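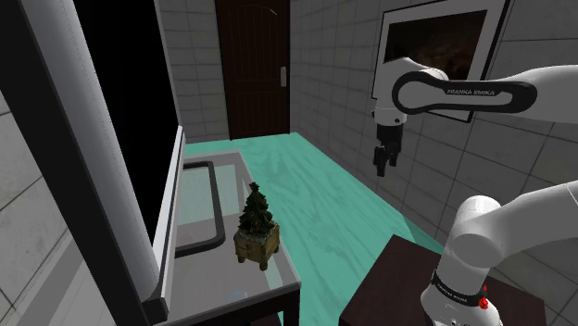
It never hit anything, I was told on my first morning in Covska, and if it had, we would have found the fault weeks earlier.

I have thought about that remark a good deal since, usually while doing the washing-up. Cusar is a small firm that teaches robot arms to be useful indoors, and it does most of its teaching in simulated rooms, where a dropped cup costs you only the time it takes to start again. The rooms are stranger than I had expected. One has a mint-teal floor and grey tiled walls, and a little Christmas tree standing beside the sink in all seasons, and I must say I grew rather fond of it.

The arm's job was simple enough on paper. It had to reach, take hold, lift and stop, and above all it had to stop whenever a watching program called Ekton told it to. Ekton checks how hard the arm is pushing and how near it has come to the furniture, and it is supposed to do so 200 times a second. For most of the summer everybody believed that it did.

What happened was dull, as these things often are. A change meant to make the runs quicker had left Ekton reading old numbers whenever the computer was busy. The arm would move on, and the program would go on happily approving the place where the arm had been. The delay was tiny to begin with, but it grew as a run went on, and out of around 2000 runs, 691 had been passed as safe on stale readings.

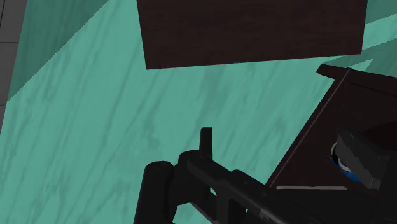

Page last changed: October, 4.35 pm

The trouble came to light in close work, with the fingers down among dark wooden edges and very little room to spare. A stop was called and logged, and the arm carried on for a good half-second before it obeyed. Somebody ran it again over lunch, and then again, and the sandwiches were left where they were.

Cusar's other arm, the real one, is known as Lui and lives behind a mesh screen at the far end of the building. It was due to be given the same software 10 days later. That was put off at once, and a paper sign was taped over the power switch, which I found oddly comforting.

The repair itself took an afternoon. Each reading now carries the time it was made, and if it is too old, Ekton calls a halt and waits for a person to come and look. The doubtful runs are all being done again from the beginning, with the delay put in on purpose in some of them, and Lui's switch still had its sign on when I left.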